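Grey worktops: your questions

Can I wipe a Vimum top with ordinary washing-up liquid?
Yes. Use a soft cloth and warm water, then dry it.

How hot a pan can it take?
None straight off the hob, please. Always use a trivet.

I can see a thin line in the grey. Is it a scratch?
Run a fingernail across it. A scratch will catch. A faint darker line can also be a shadow or a join, so look again in daylight before you ring us.
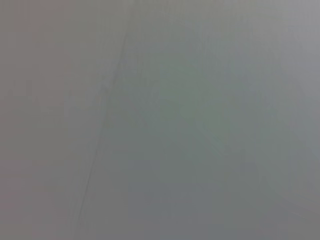

Tejada wrote to say that a damp cloth left lines of its own on a grey top, and that they went once it was buffed with a dry one. We would try that first.

Do you sell repair kits?
Yes, the Flillunora kit, in 6 shades. Order code 176.

How long is the guarantee?
60 months from delivery. Keep your receipt.

Can I cut the top myself?
You can, but the guarantee does not cover home-cut edges.

Contact Fikska | © Fikska 2019 | Back to top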